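Visit report: Relgate open day, kitchen play and tableware section
September 16, 2023

Relgate opened its building to visitors for the first time since moving out of the Vincze site in June. Entry was by the side door on the loading side. Visitors were taken through in groups of 9, each with a printed sheet and a numbered badge. Our group was led by Fanni Katona, who handles incoming goods.

The tour began in the store room. Stock is kept on open shelving in lidded crates, one crate per item type, with a card on the short side giving item, color and date received. The register stands at 1548 entries. Plates are filed by diameter first and color second. Bottles, jars and small packaging have their own bay, as do fruit and vegetables. Katona said the fruit bay is reorganized more often than any other, mainly over whether halves and slices belong with the whole fruit or apart. At present they are apart.

Next was the checking bench, run by Dénes Szalai. Each piece is weighed, measured across its widest point and compared with the supplier's sheet. Color is checked under a fixed lamp against a set of 22 reference chips. Szalai passed two chips around and asked which was the greener; the group split evenly. Pieces outside tolerance go back to the supplier, in most cases Estby, or are kept as seconds and marked with a dot on the underside.

Lunch was served in the corridor. The coffee ran out before the second group arrived.

The afternoon was given to table layouts. Mansa Dramani explained the working rule: a layout should hold a few large pieces, a vessel or two and a handful of small food items, placed with no fixed pattern. Round plates take up most of the area and are set down first.
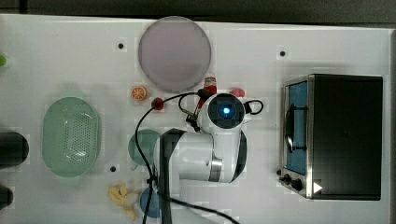 Dramani prefers plates in muted shades on a white top - the edges stay easy to find and the small pieces do not get lost. A colander is treated as a vessel even though it holds no liquid, and is stored with the bowls. Peeled fruit is registered separately from unpeeled, under its own number.

Questions at the end were mostly about cleaning. Pieces are washed by hand in warm water, dried on racks and returned to their crates the same day. Printed labels on bottles are the weak point and are replaced when they lift. Sunedance supplies the replacement sheets in packs of 400.

Parking was adequate. The printed sheet lists the bays in the old order and should be corrected before the next open day.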